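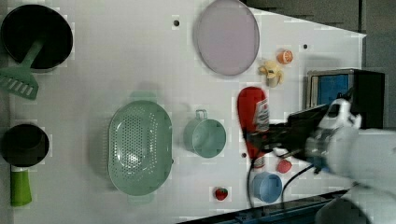

Why Is Ketchup So Slow, and Then So Fast?

By Nawal El Fassi
Posted 2022-04-28 in Kitchen Questions

Today's question came from Sena Eshun, who lives in Britton and likes her fries very, very red. She wrote, "Why does ketchup sit there when I tip the bottle, and then come out all at once on my lap?" Sena, I have wondered about this since I was smaller than you are, and I have ruined more than one good shirt along the way, so I was delighted to get your letter. Get comfortable, because I'm going to start with water and it may take me a little while to get to the fries.

Thick and thin

When you tip a cup of water, the water runs right out. When you tip a jar of honey, the honey takes its sweet time. Scientists have a word for how much a liquid holds back when you try to make it flow, and the word is viscosity. (Say it like this: vis-KOSS-ih-tee. It's fun to say at dinner.) Water has a low viscosity. Honey has a much higher one, and cold honey is thicker still, as you know if you've ever kept a jar in a chilly cupboard in December and bent a spoon trying to get some out.

Now, water and honey are both pretty easy to understand. Honey is thick when you stir it slowly, and just as thick when you stir it fast. Your arm may get tired, but the honey hasn't changed. Ketchup has other ideas!

What's inside the bottle

Ketchup is made from tomatoes, vinegar, sugar, salt and spices. The tomatoes are cooked and mashed and pushed through a strainer, and what's left is full of teeny bits of tomato, much too small to feel on your tongue. Those bits bump up against each other and tangle, a bit like a crowd of people all wearing big puffy coats in one hallway. While everyone stands still, the whole crowd is stuck. You could lean on it and it would hardly budge.

But give that crowd a good push and people start to turn and slide past each other, and soon the whole hallway is moving. Ketchup does the same sort of thing. When you shake it or squeeze it, the little bits slip past one another more easily and the ketchup gets thinner. Leave it alone on your plate and it thickens up again, so it sits in a nice blob beside your fries.

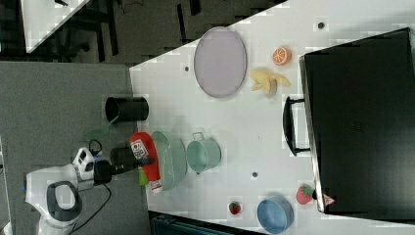 The grown-up name for this is shear thinning. "Shear" is what happens when one layer of something slides over another, the way the top cards slide when you push on a deck. Paint is shear thinning too. It spreads easily under the brush and then stays on the wall without dripping down to the floor (well, mostly, if you didn't use too much, which I always do).

Was it always made of tomatoes?

No! Long ago, people in parts of Asia made salty sauces from fish, and the word "ketchup" probably comes from a name for one of those. Sailors and traders liked the taste and tried to copy it when they got home. They made ketchup from mushrooms, walnuts and even oysters. Tomatoes came along later, in the 1800s, and people liked that kind so much that most of us have forgotten the others. My neighbor Debashish Jayawardena still makes the mushroom kind. It's dark brown and runny and very good on eggs, though my nephew wouldn't go near it.

Try it yourself

You'll need two small bowls, a spoon, some ketchup and some honey. Ask a grown-up before you start, and put down an old towel.

1. Put a big spoonful of ketchup in one bowl and a big spoonful of honey in the other.

2. Tilt each bowl a tiny bit. Does either one move?

3. Stir the ketchup quickly while you count to 15, then tilt the bowl again right away. Do the same with the honey, using a clean spoon.

4. Let both bowls sit for 5 minutes and tilt them one more time.

Write down what you saw, or draw it. If your ketchup was stubborn, try a different kind, as some are thicker than others. You can do the same test with yogurt, mustard or mayonnaise.

And Sena, for your poor lap: put the lid on tight, give the bottle a good shake first, and then pour or squeeze gently with the opening close to your plate. Send me a letter and tell me how it goes. Next time we'll answer Rosario Messina, who wants to know why onions make us cry.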